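The Cutlery Question

The company that wanted to sell me a robot was called Zovano, and the company that wanted to sell me a better robot was called Wovach, and between them they had booked the whole of my spring. I buy equipment for Hayashi, a chain of noodle restaurants with more branches than sense. My job is to say no until the price comes down.

What we wanted was simple. At the end of a shift there is a heap of clean cutlery, and someone has to put it away. Chopsticks go in one bin, spoons in the next, forks in the last, for the customers who have given up. It is the worst job in the building. People have quit over it, one of them in the middle of a spoon.

"So it's sorting," said the man from Zovano, on the phone.

"It's sorting," I said.

"Sorting is solved," he said, and sent me a brochure in which a silver arm held a tomato.

I asked whether it could hold a chopstick. He said a chopstick was, in many ways, an easier tomato. I wrote that down and underlined it, and it is still on the wall above my desk. 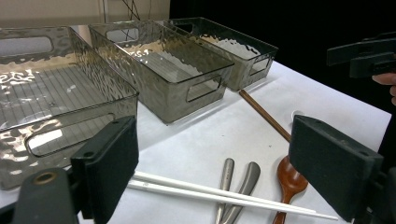 The trouble with a chopstick is that it lies flat. I had never thought of this as a trouble. I had been picking things up off tables since before I could talk, and had received no credit for it. But put a chopstick on a hard white surface and ask a machine to get under it, and you learn that there is no under. The Zovano machine approached ours the way my uncle approaches the sea. It went down, touched the table, thought, and came back up with nothing, closing its fingers very carefully on the nothing and carrying it all the way to the bin.

It put the nothing in the correct bin. The man was pleased about that.

Wovach sent a woman with a tablet and a machine named Ovis, which is Latin for sheep. She told me Ovis had mastered 457 household objects. I asked if a fork was among them. She scrolled for a while.

"Salad fork," she said.

Ovis did well with the wooden spoons. I want to be fair to it. It picked one up by the bowl, turned it over, and laid it down as gently as you would lay down a sleeping child, in 90 seconds. Our fastest dishwasher does a whole tray in 9, while arguing about soccer. I mentioned this to the woman, who said that Ovis would never ask for a raise. I looked at the figure at the bottom of her quote and said that it seemed to have asked already.

After that I was invited to see where the learning happens. I had pictured something with glass walls. It was a carpeted room, and the learning was being done by people, who put cutlery into bins with black grippers in their hands so that the machines could study how it went. They were very good. They had the patience of anglers. I stood there in my visitor's badge and watched the job I was trying to abolish being done, over and over, by adults with degrees.

"And when do they get to stop?" I asked.

"When it generalizes," said the woman from Wovach.

"When is that?"

"September," she said. She didn't say which one.

I went home and emptied my own dishwasher with a pair of barbecue tongs, to see. It took most of the evening. I dropped a teaspoon behind the stove, where it will stay, and by the end I had a new respect for Ovis and a cramp in my thumb. My wife came in, looked at the tongs, looked at me, and went to bed.

Still, I had to write something to head office. They had read the brochure too, and they liked the tomato.

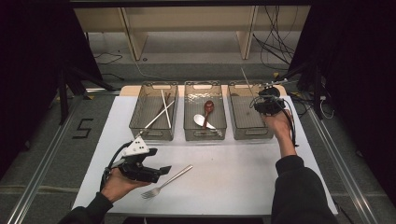
Hayashi Head Office, 3 Jul 2026

To whom it may concern,

I have now seen both machines and recommend that we buy neither this year. They are improving. The spoons are nearly there. The forks are a matter of opinion, and chopsticks remain, for the present, a human responsibility.

In place of the purchase, I propose a raise of a dollar an hour for whoever puts away the cutlery. I have worked this out against both quotes and it comes out cheaper until well after I retire. I also request 4000 new chopsticks, as a number of ours were lost in testing.

The reply came the same afternoon. They thanked me for my thorough work and turned down the raise. The chopsticks were approved. They had also gone ahead and ordered one Ovis, for the lobby, where it would greet the customers and hand each of them a menu.

I called the woman from Wovach and asked her how it was with paper.

"Flat paper?" she said.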